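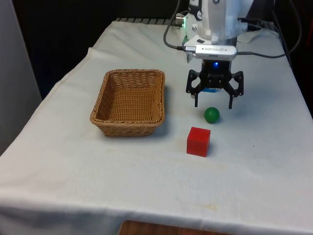 Nizar Farah objected that rated platform height says little about reach, as operators rarely work at full extension. We therefore logged working height separately in the Jernon trial.

Print this page | E-mail this article

4.2 Platform sway under load

The Mumus lift was raised in the Josthorpe warehouse with a load of 64 kg, and sway was read at the guardrail. Across 1000 lift cycles the peak value was 14 mm, always with the load at the outer rail. Tire pressure had no measurable effect. 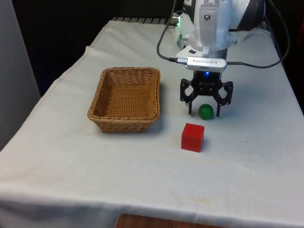
Figure 2. Basket, cube and ball on a cloth-covered table, with the gripper at the ball.

Sway fell when the travel brake was set before lifting. Chamoun's March readings on the Awwad lift show the same pattern, with a slower return to rest.

This site uses cookies. Accept | Settings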